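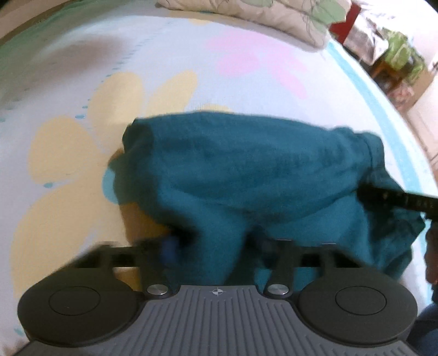
Ticket 1504 – Hatuna season 2, episode 7 stills missing from gallery

January
By Slamet Hartono

Priority: high, episode airs Friday

Problem: gallery page for ep 7 loads the synopsis and the header, then nothing. Preview post went live at 9:40 and readers are already asking in comments where the photos are. Ep 6 gallery fine. Ep 5 fine.

9:55 – Cleared page cache. No change.

10:10 – Checked the Fasutau press site. All the stills are there, captions too. So its on our end.

10:25 – Importer log says job finished, 0 errors. Files are in the media library but not attached to the post. Tried attaching by hand, first 50 went in, the rest wouldn't save. Page still blank for logged out users.

10:50 – Asked Wan desk if they changed the episode template. They did, last night, new spoiler warning block on top. Rolled back on staging. Gallery shows up but in the wrong order, finale teaser shot first. NOT pushing that live.

11:15 – Found it, I think. Episode title has a curly apostrophe this week and the gallery tag gets cut at 128 characters, so tag on the post and tag on the files dont match. Renamed both to the short version. Staging good, order good.

11:30 – Pushed live. Works on desktop. Phone app still showing old page, Andwood says their feed refreshes on its own schedule and they can't force it.

12:20 – App caught up. Spoiler block back on, gallery still ok.

Still open:
- synopsis says "Maren returns", caption on still 7 says "Maren's sister". Somebody check with Fasutau before we change anything
- importer should not say 0 errors when nothing is attached. Separate ticket pls
- recap template has the same tag limit, havent touched it

Leaving this open til after Friday's episode.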